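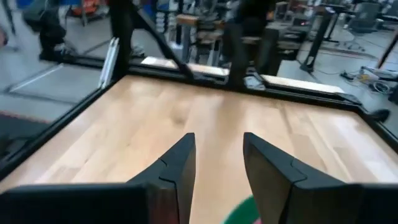

Skarance Youth Soccer Pathway
Progress report to the Kadrić Foundation
Submitted by Nikola Golob, Program Director
25 April 2018

1. Purpose of this report

This report covers the second half of the grant period for the Skarance Youth Soccer Pathway. It sets out enrollment, coaching, facilities and spending, and it notes where the program has departed from the plan approved by the Foundation. The academy asks the Foundation to agree to two changes, which are described in section 7.

2. Enrollment and attendance

The program has 169 registered players in the under-11 to under-16 age groups. The approved target was 160. Most of the growth came in the under-12 group, where a second squad was formed after winter tryouts. The under-16 girls' squad remains short of a full roster and has played several of its league matches with only one or two substitutes. Two neighboring clubs have agreed to let their players train with the squad as guests while staying registered at home, and the league office has confirmed that this is allowed for training but not for matches.

Attendance at evening training has held up well. It dropped during the school exam period, as it did last year, and recovered afterward. Attendance at the early morning goalkeeper sessions has been poor, and those sessions have been moved to the end of regular practice.

Sixty-five players receive full or partial fee support from the grant. Applications are read by the program office without names attached. No family that met the income guideline was turned away in this period. Four families withdrew during the winter, three of them due to a move out of the area.

3. Coaching

Edvin Bråten joined as Head of Player Development and has taken over the coaching calendar from the director. His first task was to replace the separate session plans used by each squad with one shared plan for each age band. The new plans give more time to small-sided games and first touch, and less to fitness work without the ball. Coaches were asked for comments after the first month, and the under-13 plan was shortened as a result.

Five assistant coaches have finished the entry-level license course paid for by the grant. A sixth has completed the classroom portion and is waiting for a field assessment date. Staff turnover was lower than expected, although the under-14 boys' head coach left for a college position and the post was covered internally for several weeks.

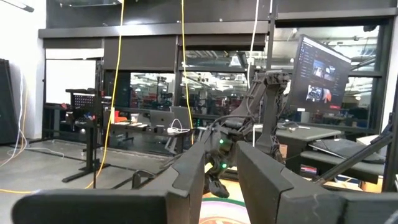

Mr. Bråten also reports that the individual review meetings with players and parents have begun. Each player receives a one-page written review with two strengths and one area to work on. The under-15 and under-16 reviews are complete. The younger groups will follow before the summer break.

4. Competition and advancement

League results were mixed. The under-14 boys finished second in their division and the under-13 girls reached the semifinal of the regional cup, losing on penalties. The under-12 second squad won few matches, which was expected for a new group playing mostly against older children.

Two players have been invited to train with the senior reserve team at Fesovari during the coming season. Both remain enrolled in the Pathway and will keep their school schedule. The academy has written to the parents to explain that the invitation carries no promise of a contract, and a staff member will travel with the players to each session.

5. Facilities

The main field at Skarance was first laid out in 1935 and still has drainage problems at the north end. Eleven training sessions were moved or canceled in the period on account of standing water. The contractor, Flirkex, has cleared the old drain line along the north touchline and has submitted a price for replacing it. That price is higher than the amount set aside in the approved budget - see section 6.

New portable goals for the two younger age bands have been delivered and are in use. The older set was checked, and one pair was taken out of service because the rear weights could no longer be secured. The changing rooms were repainted at the club's own cost.

The study room in the clubhouse is open to players before evening practice on school days. Use of the room is highest among the under-13 and under-14 squads, many of whom come straight from school by bus.

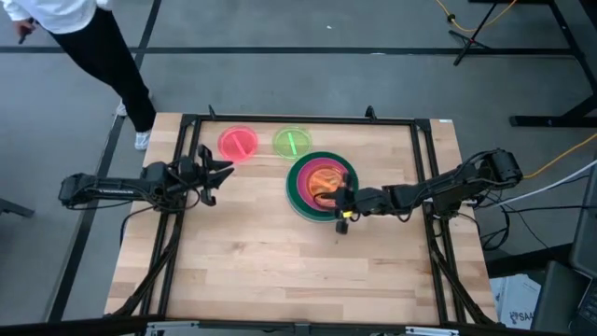
Two robotic arms at a wooden tabletop, with a stack of colored rings.

6. Budget

Spending on coaching and license fees is in line with the approved plan. Travel spending is over plan. The cup run added two long away trips, and the bus company raised its rates in the winter. Equipment spending is under plan, as training bibs and balls were bought in one order with another club at a lower unit price.

The drainage line is the main open item. The academy proposes to put the equipment savings toward the work and to meet the remaining cost from club funds. No added grant money is being requested. A full statement of accounts has been sent to the Foundation under separate cover.

7. Requests to the Foundation

The academy asks the Foundation to approve the transfer of unspent equipment funds to the drainage work, and to accept a later date for the under-16 girls' roster target, which would move to the end of the next season.

A decision on the first request before the end of the spring season would allow Flirkex to start as soon as league matches are over. The field needs to be closed for the length of the work, and the fall calendar leaves little room for delay. Questions on player development may be sent to Mr. Bråten, and all other questions to the director at the academy office.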